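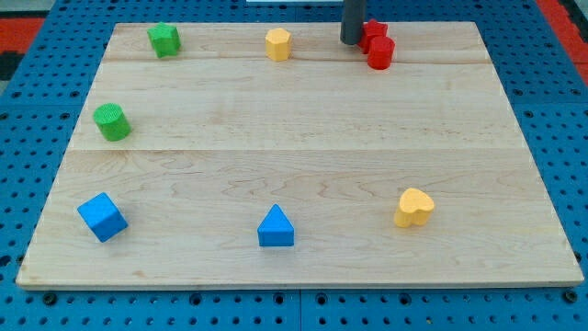
Painted wooden shape blocks on a maple board, toy library collection, Trikcombe.

From: Nadiia Kravets
To: Trikcombe Toy Library members list
Subject: Re: Shape blocks - return of sets and revised loan terms

Dear Members,

I write in reply to the inquiry from Mr. Entili, which is quoted at the end of this message. Several members have raised similar points by telephone, and the office considers it best to answer once, to the full list.

The shape blocks are cataloged under number 685 and the maple board under number 749. They are separate entries and may be borrowed separately. A member who wishes to have both must ask for both at the desk, and both numbers must appear on the loan slip. A complete set of blocks is 9 pieces in four colors: green, yellow, red and blue. Color alone does not identify a piece. There is, for instance, a red star and a red cylinder, and likewise a green star and a green cylinder. Members are asked to check shape and color together when packing a set for return.

The yellow block with the faceted sides is an octagonal prism. It has been entered on past slips as a "hexagon," a "nut" and, in one case, a "drum." Please use the word "octagon," so that the slip agrees with the catalog.

With regard to cleaning, the blocks should be wiped with a cloth that has been wrung out well, and then left to dry on a towel overnight. They may not be soaked or placed in a dishwasher. The points of the stars are the first place where paint wears away. Small chips should be noted on the slip and will not be charged to the member. Please do not touch up the paint at home - Mr. Symonenko keeps the correct colors and will carry out repairs himself.

The board is made of three planks glued together, and the two seams are part of its construction. They are not cracks and do not need to be reported. The board should be stored flat and away from radiators.

The loan period for both entries is now three weeks, with one renewal. Renewals may be requested by replying to me directly, and not to the list.

Yours sincerely,
Nadiia Kravets
Lending Office

On December 24, 2023, Ilham Entili wrote:
> Dear Ms. Kravets,
> We have the colored blocks at home and I would like to
> return them after the holidays. Does the wooden board
> belong with them? It is not on our slip. My daughter also
> washed the pieces in the sink before I could stop her, and
> one star has lost a little paint at the tip. Please let me
> know whether there is a fee.
> With thanks,
> Ilham Entili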